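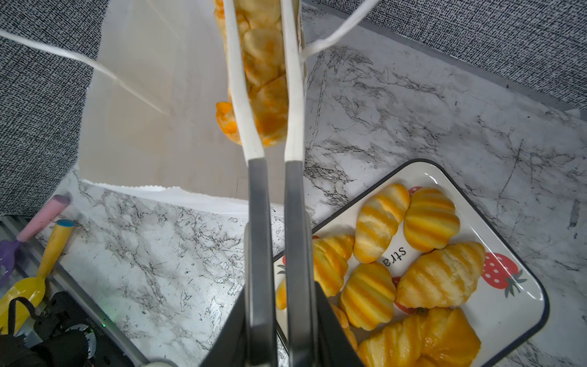 Last updated: June, 17:00

Search this site Go

Packing cell – weekly safety check, with comments
By Damian Ostrowski, June

Reason for this extra check: during a packing run the gripper did not open after the stop button was pressed, and the arm pulled the paper bag over together with the chips. There was no injury. Cell stays in slow mode until all points are closed.

1. Finger pads, fixing and wear – OK. The white pads are long and soft, so please look at both of them from the side also. The left one has a slight curve when it holds the chips bag.

2. Grip force – NOT OK. It was set to 86 percent, and our limit for thin film is 17. I do not know who changed it. Set back and locked.

3. Release after stop – NOT OK. Failed 3 times from 100. Perell has the log and will answer about the valve.

4. Position over the bag opening – OK. Chips bag must be above the opening before the arm goes down. String handles are still a risk – a finger can catch the loop. Fold them to outside before start.

5. Cables – see comment. One black cable makes a loop over the yellow toy shovel. Move the garden toys away from the arm and fix the cable.

6. Counter – OK with remark. The tray with croissants can stay where it is for the slow test, but not for full speed.

7. Indicator light – green light checked, OK.

Open: point 2 (second signature), point 3, point 5. Makris spare gripper is ordered. Do not use the Torora one, it has the same valve.

Checked by: D. Ostrowski
Second check: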